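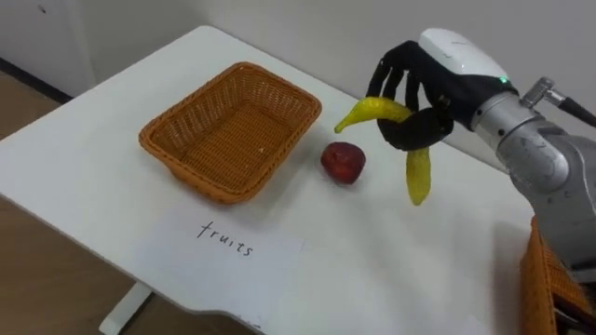 Mitali Uddin asked whether we could stop putting the apples in with the vegetables, as by the time she gets to the bottom of the basket the carrots have gone bendy and everything tastes faintly of apple. Iker Zabala wrote in the same week to say he would like a label on every basket, in handwriting large enough to read without his glasses.

Both points were fair, and they are the reason for the changes to the shared kitchen at Bendulach this July. From now on fruit and vegetables will be kept apart, each in its own basket, and each basket will have a paper label in front of it. The label for the fruit will simply say "fruits". We talked about listing what could go in, but the list got long and tomatoes caused an argument. Tomatoes are going with the vegetables. So are avocados. Please put rhubarb with the vegetables too, whatever you intend to do with it.

Woven baskets have been chosen over plastic tubs. The old tubs held water after rinsing and the fruit at the bottom went soft. A basket lets the air through and is easy to lift with one hand. The drawback is that crumbs and bits of stalk get caught in the weave. Turn the basket upside down over the sink and tap it, then wipe it with a damp cloth. Don't soak it. Anoma Debnath left one of hers in the washing-up bowl overnight last year and the bottom never went flat again.
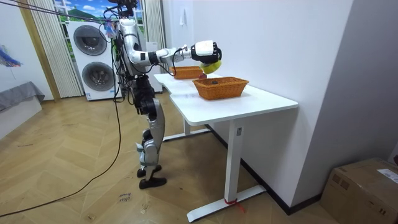

The question of size took longer to settle. A large basket looks generous but people fill it, and then the pears at the bottom carry the weight of everything above them. A single layer is best for soft fruit, and two layers is the most we would suggest for apples and oranges. If there is more than that, leave the extra in the cool cupboard by the back door and top up the basket when there is room. Bananas go on last, on top, and should be kept away from anything you don't want to ripen quickly.

Lemons and limes can go in with the other fruit. They keep well, but check them underneath, where the mould starts. If you find one that has gone, take out whatever was touching it, wash and dry those pieces, and change the paper under the basket if you have used any. Bad fruit goes in the green caddy, with the sticker peeled off.

Sandamali Mridha asked about windfalls. They are welcome in the kitchen but please keep them in a separate bag with the date on it. Anything bruised should be used within two days or stewed. There is a pan big enough for this on the lower shelf, and sugar in the tin marked Hasska, which has not held biscuits for some time.
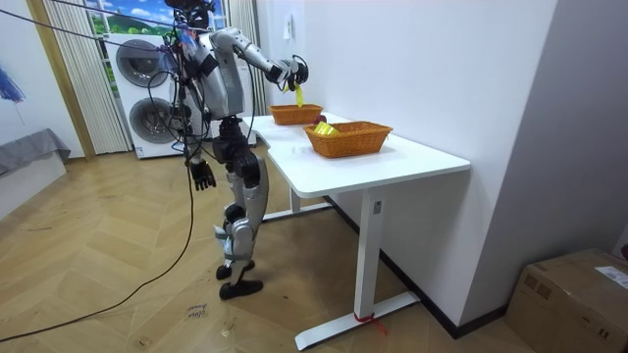
Two baskets, one nearer the front of the desk and one further back.

Labels can be made from any plain white paper. Write with a thin black pen and let the ink dry before you lay the sheet down. Folded card stands up better but gets knocked over when people reach across. Spare paper is in the drawer under the kettle, along with the pens, which should go back there.

The basket money came out of the kitchen fund, which stood at £149 before we bought anything. Receipts are in the folder. If you would like a basket of the same sort for home, Wickramasinghe on the corner has them and will order other sizes if asked before noon.

Janaka Herath is keeping a note of what gets left over each week, so that we buy less of it. Grapes go first, and grapefruit is nearly always still there at the end. If you are the person who likes grapefruit, please take it.

Print this item | E-mail this item
2 comments | 0 shares
Contact the Bendulach newsletter | © Bendulach Residents | Back to top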